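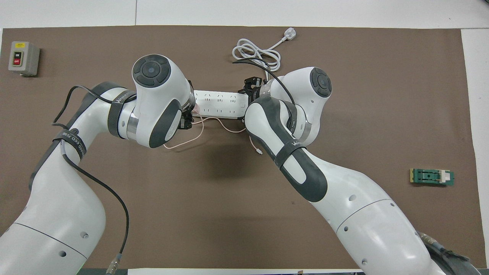
Kolbrún Norðdahl

2021-06-17

Power day at the bench. I've been putting off the outlet question since February and today I finally sat down with it, mostly because Halfdan came back from Uston and asked where he was supposed to plug in the soldering station. Good question! We have two wall sockets on that side and one of them is behind the shelf.

So, the white multi-outlet strip. I like it on the brown mat, it's easy to spot there and I don't go hunting for it under the drawings. What I don't like is having it on the mat all day, because it eats the space I want for actual work. Halfdan Kjærgaard's view is that it should be screwed to the back edge of the tabletop and left alone forever. Mine is that a strip you can lift and move is worth more than a tidy one (he has his own bench, he can screw down whatever he wants over there).

Measured for a bracket anyway. The back strip of table that the mat leaves bare looks like the right place, and if I slide the mat toward me a little there's room for a shallow tray 60 mm deep. Skov has aluminum ones, but the length they sell is 200 and I'd have to cut it, and I'm not in the mood for filings all over the place again. Could print one in two halves – Cakport profile, the slow one, the fast one warped last time.

Added up what we really run at once: bench lamp, soldering station, the little Hiveo charger, sometimes the glue gun. Roughly 180 watts with the glue gun off, so no worries about load. The glue gun and the heat gun together on one strip is a different story, please don't, and yes I mean me too.

Things I still want to sort out:

Label the plugs at both ends. I pulled the lamp twice this morning when I wanted the charger.

Find a home for the strip at night. Hook on the side of the table? Drawer is full.

Ask Halfdan if the long extension cord is still at his place or if it went to Uston and stayed there.

Tray drawing is started, saved under bench stuff. Back to it after lunch tomorrow – need the calipers, and they're in the other room.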